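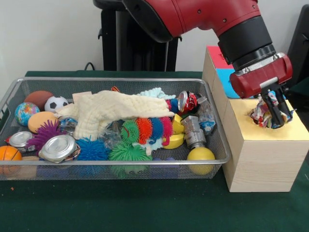
*A crumpled wrapper held over the round hole, with the full basket beside it.*

## Before you buy a sorting arm for the workshop

We planned our purchase for one year, and I made some mistakes with the budget. These tips are for people with a small workshop and a small wallet.

**Do not spend everything on the arm.** I had 3126 in the budget and the first offer, from Siretti, took nearly all of it. Then there was no money for fingers, cables and a good table. Now I keep 50 percent for the arm and the rest for everything around it.

**Ask for the price of spare fingers first.** Jadau sells them only in pairs, Nanayakkara sells single ones. Over two years this makes a bigger difference than a small discount on the arm.

**Bring your own mixed basket to the demo.** Sellers like to show hard, square things. Soft plastic wrapper, a crushed can, a spiky rubber ball and a folded towel are a much better test. Ask for 100 picks and write down every miss - also the ones that the seller calls "almost".

**Make the target from wood at first.** A box with a round hole in the top costs very little, and you can cut a new one if the hole is too small. Buy the metal bin later, when you know the size.

**Measure the reach with the basket in place.** Wire mesh has a rim, and the fingers must go over it and down again. Our first drawing forgot the rim.

**Plan the delivery.** Claltska quoted us 3 weeks, but the table covering and the mounting plate came from other shops. Order the slow parts first. If you want to start in October, ask for offers before the summer holiday.

Keep all offers in one folder, with shipping and tax on the same line as the price.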